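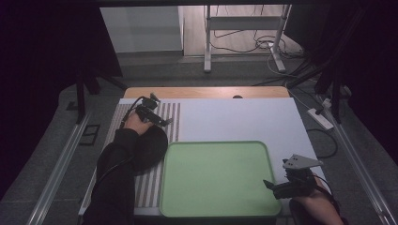 A shared workshop in Trorkent is building a pair of hand-held grippers that members can use to record how ordinary chores are done, with the aim of teaching a small robot arm to do the same chores later. The work is being done by four members in the evenings, on a table set up over gray carpet at one end of the main room. A green tray with a raised rim is the practice target, and a striped gray and white mat lies beside it. The operator holds one black gripper in each hand and works over the tray and mat, leaving the arm itself out of it until the recordings are ready.

Print this story | E-mail this story

Mounir Ghoneim, who started the project, said the group wanted to find out how far a workshop could get on its own budget. The members have spent 4,000 dollars so far, most of it on motors for the arm and on a used computer. The grippers were the cheap part. Their bodies were printed at the workshop and the fingers were redrawn several times after the first ones bent.

"The early fingers were too long," Ghoneim said. "You would close them on something thin and the tips would slide past each other. We made them shorter and stiffer and that went away."

The grippers are simple to use. A person closes the fingers by squeezing, and a sensor inside notes how far they have moved. A cable carries the signal back to the computer. The members record one short task at a time, then put everything back where it was and record it again. By last Friday they had 197 recordings they considered good enough to keep. A larger number were thrown out, mainly for loose cables and for fingers that missed what they were meant to pick up.

Nosipho Van Wyk checks the recordings and keeps the list. She said the hardest thing to get right was the pace.

"People go too fast when they know the task," she said. "They also stop halfway and think. The computer learns the stop as well, so we leave those out."

A session lasts 90 minutes, after which the operator changes. Van Wyk said the limit was set after members complained of sore wrists. The grippers have been made lighter twice, and a strap was added so that the weight is not all carried by the fingers. Some members still prefer the older version, which has a wider handle, and one pair of the old handles has been kept on the shelf for them.

The arm is being built at home by Quang Khổng, who has a small metal lathe in his garage. It is the second version. The first could lift a full coffee mug but shook badly at the end of its reach, and Khổng took it apart over the winter to reuse the motors. The new one has a shorter forearm and a heavier base. He expects to bring it to the workshop in April, once the wiring for the wrist is finished.

Khổng said the fingers on the arm will be the same as those on the hand-held grippers, made from the same files. If the two do not match, he said, the recordings are of little use, and each change made at the table has to be made again in his garage. He has a box of finished fingers that no longer fit anything.

Home | News | Workshops | Events | Classifieds | Contact

The first job planned for the arm is modest. It will be asked to take small parts out of a tray and set them down on a mat, one after another. If that goes well, the members would like it to sort screws and washers from the workshop's mixed bins, a chore that now falls to whoever is closing up. Folding cloth has been suggested too, but Ghoneim said that was some way off.

Workshop members voted in the winter to let the group keep its corner for the rest of the year. There was some disagreement. Hendrik Le Roux, who builds furniture, said he had no objection to the project but that the assembly table had been in use on most evenings when he wanted it. The group has since agreed to clear the table on weekends, and marks are being put on the floor so that the stands can go back to the same spots. Moving a stand by even a little means the computer has to be set up again, Van Wyk said, a job that takes up much of an evening.

Le Roux has also offered to make a narrower table that would belong to the project. He has asked for drawings and had not received them when this item was written.

The members plan to put their gripper files online free of charge when the design has settled. A school in Hullholm has asked for a set for its after-hours technology club, and two members will visit to help with assembly. The school would print the parts itself and buy the sensors. Ghoneim said the club would be a good test of the instructions, which at present run to nine pages and have been followed only by people who were already in the room when the first pair was put together.

An open evening will be held at the workshop on Friday, starting at 7 p.m. Visitors will be able to try the grippers at the table and see a few of the recordings played back on a screen. The arm will not be there, though Khổng plans to bring the new base and some of the spare fingers. Admission is free, and children are welcome with an adult. Parking is at the rear of the building — the front lot is closed for paving.

Print this story | E-mail this story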